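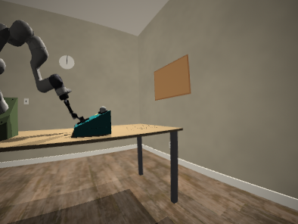

Slide 1. Simulated arm at the bench, fingers on the low end of the teal box.

Okay, leave this one up while people find seats. Start talking when the coffee line clears.

Hi everybody. The title in the program is "Can It Do The Chores Yet?" and I get asked that at every family dinner, usually while I'm the one holding the dish towel. My short answer is: some of them, slowly, if you don't move anything. The long answer is the next half hour.

Quick show of hands: who has a machine at home or at work that does one chore all by itself, start to finish? (Wait. Dishwashers will come up. Say that I count dishwashers!) Now, who loads it? Right. That gap between the machine that does the job and the person who feeds it is where I've spent the last 3 years.

Background, keep it fast. Our project is called Kakside, and we work on small shop-floor chores: flipping a switch, pulling a lever down, setting a dial, wiping the bench after. We do most of it in simulation first, then on the real bench at Piltport. I know, I know, a lever doesn't sound like a chore. But think about how much of your day is exactly that. The washer, the stove, the thermostat, the breaker in the basement. If an arm can't work a control panel, it isn't going to do your laundry.

Mention the wall clock if anybody's still standing up. I love that our pretend room has a clock.

Next slide. 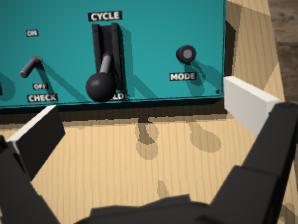
Slide 2. The panel up close: CYCLE lever, CHECK switch, MODE knob, gripper open.

Give them a second to look. Then ask which control they'd go for first. Most rooms say the lever, it's big and it has that nice fat ball on the end. And it's a decent pick! Two flat finger pads, something round to close on, you'd think you were done. The trouble is what comes next. A lever in a slot only wants to go one way, and if the arm pulls even a little sideways it binds. You and I feel that in our wrist and fix it without thinking. The arm needs to be taught to give.

The toggle is my least favorite thing in the world. Tiny, slanted, ON at one end and OFF at the other, and a big pad coming at it like an oven mitt. We ran it 60 times in one afternoon and it got the switch over 13 times. (Pause, let them laugh. Don't rush to defend it.) The lever did a lot better, and I'll show the chart in part two.

Point at the shadows. Long, dark, slanting all over the teal. For a while our vision code kept treating a shadow as part of the handle. Changing the lights every run helped more than any clever idea I had. Same thing with labels: the ball is sitting in front of one down there, and a person just reads what they can and guesses the rest.

So, chores. What I tell shop owners, and I told the folks at Jotby the same: if the part shows up in the same place every time, yes, go ahead, buy the arm. If your bench looks like my bench, give it a while. For the home I'd say longer. Kitchens are mean. Somebody always leaves the cutting board in a new spot.

Skip if over time: the Thái demo, where we swapped the panel for a different one overnight and had to retrain for 4 days. Good story but it runs long.

If someone asks about cost, send them to the handout. If someone asks about jobs, take it seriously, sit on the edge of the table, and give it real time.

Then on to the chart.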